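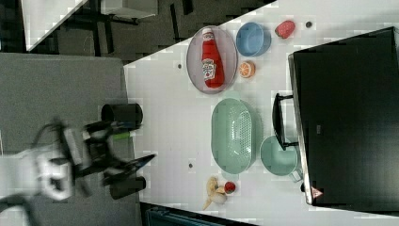 Über uns

Die Clemano Berufsfachschule für Hauswirtschaft und Gemeinschaftsverpflegung bildet Fachkräfte für Kliniken, Pflegeeinrichtungen und Tagungshäuser aus. Träger ist die gemeinnützige Clemano Bildungsgesellschaft mbH. Die Leitung der Schule liegt bei Llinos Hughes.

Der Unterricht umfasst Ernährungslehre, Speisenplanung, Textilpflege, Hygienerecht und Betriebsorganisation. In jedem Ausbildungsjahr absolvieren die Schülerinnen und Schüler acht Wochen Praktikum in einem unserer Partnerbetriebe, darunter das Tagungshaus Statesgate und die Großküche Cetico. Die Klassen werden mit höchstens 24 Personen geführt.

Derzeit besuchen 90 Schülerinnen und Schüler die Schule. Seit der Gründung haben über 1.000 Absolventinnen und Absolventen ihre staatliche Prüfung bei uns abgelegt.

Die Fachbibliothek im Obergeschoss verfügt über 3.373 Bände und steht auch ehemaligen Schülerinnen und Schülern offen. Die Ausleihe ist während der Unterrichtszeit bis 16 Uhr möglich.

Bewerbungen für das kommende Schuljahr nimmt das Sekretariat bis Ende Juni entgegen. Einzureichen sind ein tabellarischer Lebenslauf, das letzte Schulzeugnis in Kopie und, soweit vorhanden, Praktikumsnachweise. Schulgeld wird nicht erhoben.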